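Week 9 notes: slide software and exporting to video
Instructor: Rommel Mangubat

Most guides say any deck can become a video in one click. Treat that claim with care. I exported a 200-slide deck from Brurkus in February and half the timings were wrong.
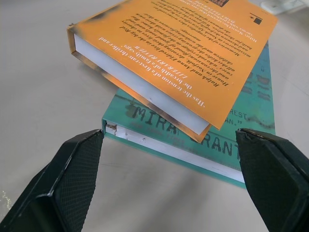

Embedded clips are the usual trouble. Mitance claims to keep them in sync. I have yet to see it do so with a clip that starts on a mouse click.

Before you export:
1. Set a time for every slide by hand.
2. Play the whole deck through once, with sound.
3. Save a copy. Do not trust autosave. 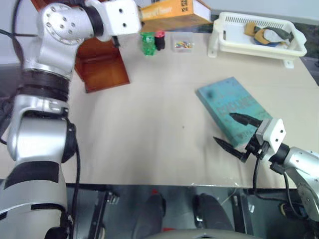 Homework
Export your own deck twice, at two quality settings. Can you tell them apart? Write 200 words.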